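Tusska grocery task, notebook
Saturday, started 10:15

Goal for this block is 50 clean episodes of snacks into box, both hand grippers running. Total for the set is supposed to reach 1000 by the end of September. Zilteck wants the first part early to check their loader.

Setup as in the last entry except the tablecloth. Bare tabletop gave glare in the wrist views and tracking dropped on fast turns. The checked cloth gives it more to lock onto. Map the room again before every session, slow sweep, include the corners.

Calibration: left jaw width read 4 mm open when fully shut. Re-zeroed, repeated, fine. Right was OK. Check both after any battery swap.

Protocol changes, agreed with Ragnvald Kvam:
- Start with the grippers apart and the jaws open. Hold still one second before moving.
- Pile is re-dealt by hand between episodes. No tidy rows. Some labels upside down.
- Bread goes in last. If it goes in early, the bags land on it and the end state is useless for the box-full check.
- A dropped item may be picked up once. Second drop, discard the episode.

Six items per episode for now.
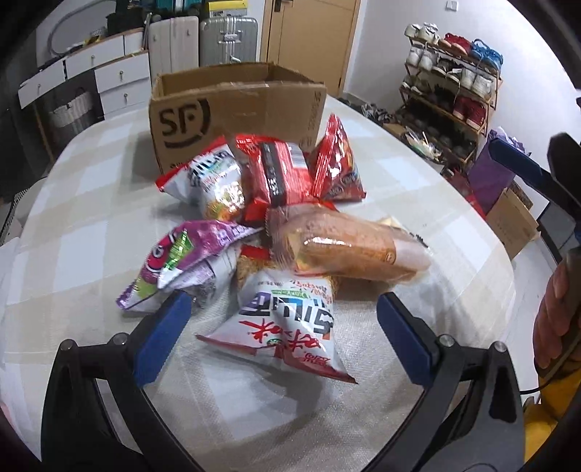
Puffed bags are still the main source of failures. Operators close too far and the bag pops out toward the box. Gripping the crimped edge works better, but then the bag swings and hits the rim on the way in. I asked for both kinds of grasp to be kept in the set, tagged separately, so Chareonsuk can decide at training time.

Foil is a second problem. Highlights move with the wrist and exposure hunts for several frames after each turn. Locked exposure for the last batch before lunch. Compare against auto before committing.

14:40. Sync between left and right slipped again after a long pause. Restarting both recorders fixed it. Suspect the Zamen clock script, which only runs at launch. Workaround: restart after every break and clap the jaws once in view of both cameras.

To do: export the morning batch, label the discards by cause, ask Kvam for spare finger pads.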